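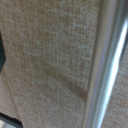

Védís Holst wants to know how you get a robot to do anything with cloth in front of a crowd without it going wrong every ten minutes, and whether a small shop could put on a demo day like the one at Plinside without hiring anybody.

Short answer, yes you could. Long answer follows. Typed this up fast after our open day on October 20, 2018, so forgive the mess.

What we had going: one arm, one wrist camera, heavy beige upholstery-type fabric, a metal rod. The arm's job was to find a fold in the cloth, grip it, pull it flat, let go. Visitors got to mess the cloth up again. That's the whole demo. People stayed way longer than I figured.

Step 1. Pick the cloth

Coarse weave. You want texture the camera can pick up from close in. Plain smooth cotton was hopeless for us, the camera had nothing to hang on to. Speckled tan and cream worked well. Avoid prints, the software kept grabbing at stripes.

Heavier is better too. Thin stuff lifts when the gripper moves past. We got ours as an offcut from Plovmont, 3 yards, plenty for the day.

Step 2. Set up the rod

Shiny metal is a pain. Bright streak down one side and the depth numbers go funny right next to it. If you have a painted or brushed one use that. We didn't. What we did:

Turn off any spot lamp aimed at the rod.
Use overhead light, as even as you can get.
Teach the arm a keep-out strip around the rod, a bit wider than you think.
Run it once at quarter speed with your hand on the stop.

Don't skip the last one. I did at the rehearsal back in March and bent a finger pad.

Step 3. Teach the fold

Open the pick routine (ours is the Illeck one, menus will differ on yours). Lay the cloth with one obvious crease across the middle. Bring the wrist in close, jog it by hand, til the crease is dark and clear on the monitor. Save that. Then do it again with the crease somewhere else. And again. We saved 284 positions over a couple evenings. Overkill, probably, but the first 50 or so gave us a robot that only liked one kind of wrinkle.

Mix in some bad ones. Bunched up, two folds crossing, cloth hanging off the edge. Dark gaps past the edge look a lot like a deep fold to the camera, so label those as no-grip or it'll pinch at thin air in front of everybody.

Step 4. Mark the floor

Tape line outside the full reach of the arm, not just the working area. Measure with the arm stretched out. Ours came to 11 feet across. Put the stop button on the operator's side and a second one where the helper stands.

Visitors touch the cloth only when the arm is parked and the light is green. Say it out loud every single round. Kids get it right away, it's the engineers you have to watch.

Step 5. Run a round

Arm parks.
Helper waves one person in.
They rumple the cloth, step back over the tape.
Operator checks the line, says clear, hits start.
Arm looks, picks, pulls, parks.

Keep a monitor turned toward the visitors showing the wrist view. Best thing we did all day. Folks like guessing which fold it'll go for. Without the screen they just see an arm hovering and start checking their phones.

Step 6. When it misses

It will. Let it try twice then park it and smooth the cloth by hand. Don't start debugging live, you'll lose the group. Write down the round number and look at the log later. Our counter said 2,221 grip attempts by closing, that includes all the warmup, and most of the misses were right by the rod. See step 2.

Stuff to bring

Spare finger pads. Lint roller, fuzz builds up on the pads and they start to slip. Gaffer tape. A printed sheet with the start-up order, for whoever covers lunch. Extra long cable for the monitor (ours was too short and Þorgeirsson had to lend us one at the last minute, thanks again).

Takedown took us under an hour. Back up the saved positions before you power off the controler. Cloth goes on a roll, don't fold it, or you'll be fighting the same creases next time.

Questions go in the comments, I check them most evenings.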